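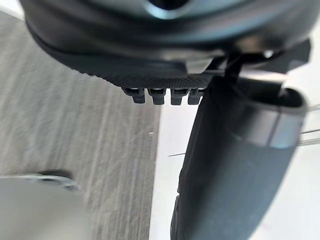
Four small teeth under a textured black pad.

Home | Files | Issues | Wiki

# zoubi-recipes

Handwritten recipe cards, typed up. 2,369 cards scanned, 1,552 transcribed so far. Rest by November, hopefully.

One row per card: title, servings, ingredients, method, notes. Old spellings kept. Blank servings = not on the card, dont guess. 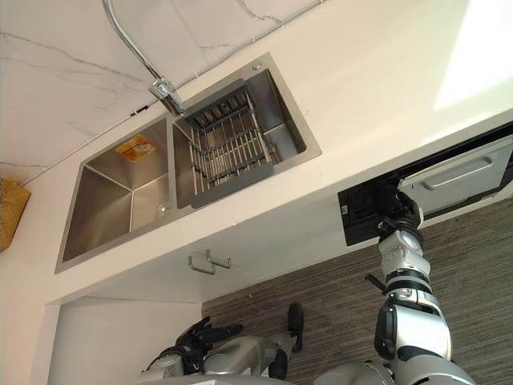 Units are a mess. Cups, grams, "a good handful". Halima Ondieki is doing a conversion table, not merged yet. Duplicates still in, mostly rye bread and plum cake.

Typos: open an issue or tell Urho Lindqvist. Give the card number pls. Last chekced 10th May.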